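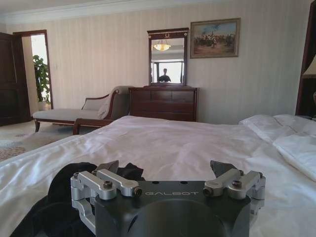
What do you do at Rutel, then?

We set up and look after bed-making and room-tidying robots for small hotels and guest houses, and we train your staff to work alongside them.

I started Rutel after years of running a guest house myself, and if you've ever changed a double duvet with a bad back you'll know why. I wanted a bit of help upstairs and all I could find was stuff built for warehouses! So I began fiddling about with arms and grippers in the evenings (my family were very patient) and it grew from there. There are 6 of us now, in a unit behind the old dairy in Flonden, with far too many pillows.

Our main service is called Kamitberg. You hire it by the month, with a minimum of two, and it covers the robot, the fitting, the visits and the phone line. Before anything arrives we come and look at your rooms. I'm nosy about rooms, I admit it. I want to see which way the doors open, how thick the rugs are, whether there's a big mirror facing the bed, and what your bedding is like. White on white is hard going for a robot, so we spend a good while on creases and folds before we leave it to get on.

What will it do? Straighten a duvet, put pillows back at the head of the bed, pick up towels and carry them to the door. What won't it do? Stairs, baths, or anything with a fitted sheet, though we're working on that last one and I get cross about it most weeks. Please keep your housekeepers. The places that get on best with us are the ones where the same person works with the robot every day and tells us off when it's slow.

Our longest-standing customer is the Msimang, a guest house full of lovely old furniture, and we learnt a lot there about going gently near chair legs. We also do a cheaper plan for places that only open for the season, and August gets booked up early, so do ring ahead.

Prices start at £884 a month, and there's a refundable deposit of £1000. Training is included and so is the tea if you come to us.

Our next open day is Saturday, May 18, 2019. Bring your own duvet if you like, the stranger the better – we'll have a go at it while you watch.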